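Overview | Files | Issues | Wiki | History

# Zullbridge Police Blotter Dataset

Short arrest and incident notices published by the Plutville and Zullbridge police desks, typed up as plain text with one row per notice. Current release: 22 July 2020. 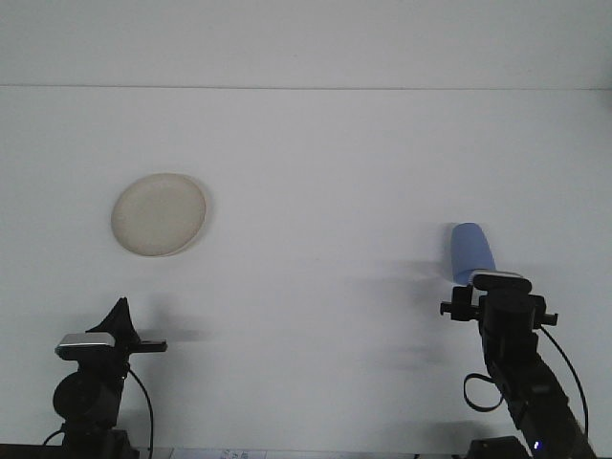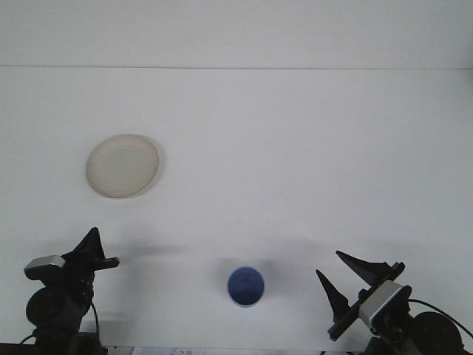

## Contents

- `notices.csv`: 616 rows, one per notice
- `charges.csv`: charge names sorted into 16 groups
- `towns.csv`: the 6 towns covered, Palacios included

## Fields

Each notice has an ID, a town, a charge group, the type of place (store, home, street, vehicle, other) and the text. Names and street numbers were replaced with tags before upload. Ages are kept in 5-year bands.

## Known problems

An arrest is not a conviction. The notices give the police account on the day, and most were never updated when charges were dropped. Do not use them to measure crime rates. Palacios stopped posting in April, so its rows end there. Duplicates were removed with Grudex and then checked by hand.

## License

Free for research and teaching. Do not try to identify anyone in the notices.

### Comments

**tmarsh**: Charge group is blank on a few Palacios rows. Is that on purpose?

**maintainer**: No, the charge was missing in the original. I'll add an "unknown" group.

**ledgerline**: Any plans to add court outcomes?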